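Projects > Kemmont > desk-wipe > README

# Kemmont desk-wipe: budget notes and data card

So you want to record people wiping desks with hand-held grippers, and somebody has asked you for a number. I had the same week! Our request to Lawal covered two grippers, printed marker cubes, spare pads and a box of cloths.

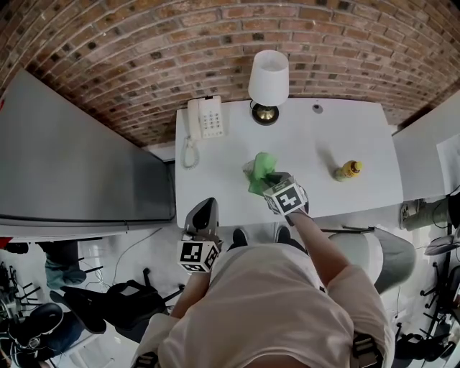

*by Milagros Restrepo -- updated Jul 25, 2021*

We priced the grippers at $582 for the pair and I'd pay it again. The marker cubes were $75, one for each hand, and I'd order a second set right away (shipping took longer than printing). Bright green cloths were cheap and they stand out nicely against a white desk.

Props came out of the office: a corded phone, a table lamp, a small yellow bottle. Budget line zero -- my favorite kind. 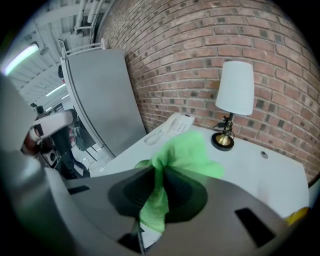
Storage is where I guessed low. I put down $150 for drives and we spent $331, so please don't copy my first spreadsheet. If you're planning for a robot arm too, keep it on its own line, with its own approval. Mixing the two held us up most of July.

## Still to buy

- spare gripper pads
- second cube set
- longer cables

## Comments

**Maribel Mosquera:** Does the $331 include backups?

**Milagros Restrepo:** It does! One copy here, one at Guvside.

**zerkix_ops:** Stealing your spreadsheet, thanks.

Contact | © Kemmont | Back to top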